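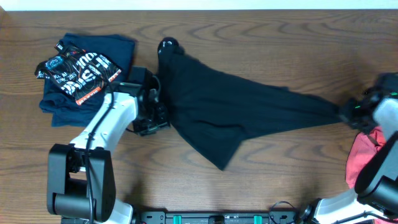 July 26, 2026
Bench notes, folding cell (Tollum arms). Mostly house rules, so the next person doesn't have to dig through the chat for them.

Shayne Rewi wants the rules on one page before the Itside people come over. Going through the May draft and fixing what doesn't match how we work now.

Rule 1, hands. No hands over the table while the arms are enabled. Still the one we break most. Garment falls, you reach for it. Don't. Disable, fix, enable, call it out loud. "It's only holding still" is not disabled.

Rule 2, tension. May draft says "do not overstretch", useless. What does over mean. Proposal: when both grippers hold the same piece, the second arm moves at the slow setting till the cloth is off slack, then stops on the force limit and not on position. Limit goes in the config with a name and initials next to it, no more typing it in live. Plostby had theirs as a position target and they went through a lot of collars.

Rule 3, grip points. Seam or hem wherever we can. Never a printed area, jaws mark the print. Ribbing is ok but check it after, it keeps the jaw shape for a while.

Rule 4, reset. Same start for every run or the numbers mean nothing. Finished pieces on the left, folded. Nothing under the arms, nothing against the bases. I let this slide twice already, so did Shayne. 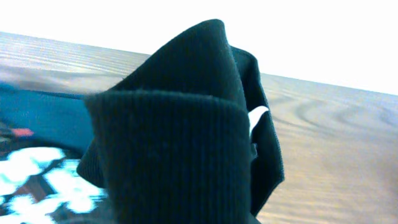 Dark green knit, bunched, wrist cam. White tag just showing between cuff and fold.

Tag question. Do we cut tags or leave them? Nông set came with tags cut, ours has them in. Leaving them in for now, real laundry has tags. But write it in the log per garment, otherwise we cant split the results later. Grip planner also likes bright edges on dark cloth, so a tag grab counts as a FAIL even if the fold comes out fine. Shayne disagrees, says count it as a pass with a note. Unresolved.

Dark cloth generally: don't touch exposure between runs. If the folds go black, they go black, log it. Changing it halfway through a batch makes the whole batch junk.

Rule 5, cables. Look at both loops before enabling, full reach by hand first with power off. Cable rubbing on the table edge = stop, reroute, no tape fixes.

Rule 6, jaw pads. Draft says swap every 2000 grips. Fine as a ceiling, but wipe every 40, lint builds up way before that and the pads start slipping on jersey. Fuzz from the knits is the worst of it. Add a box to the run sheet for the wipe.

Logging: dropped garments get logged also when you restart right away. Esspecially then. Operator initials on every run, not just the first of the session.

To do
- send rules 1 to 6 to Shayne, ask about the tag thing again
- force limit into config, both arms
- new run sheet w/ wipe box and tag column
- ask Plostby what limit they ended up on
- print rule 1 large, put it on the wall behind the table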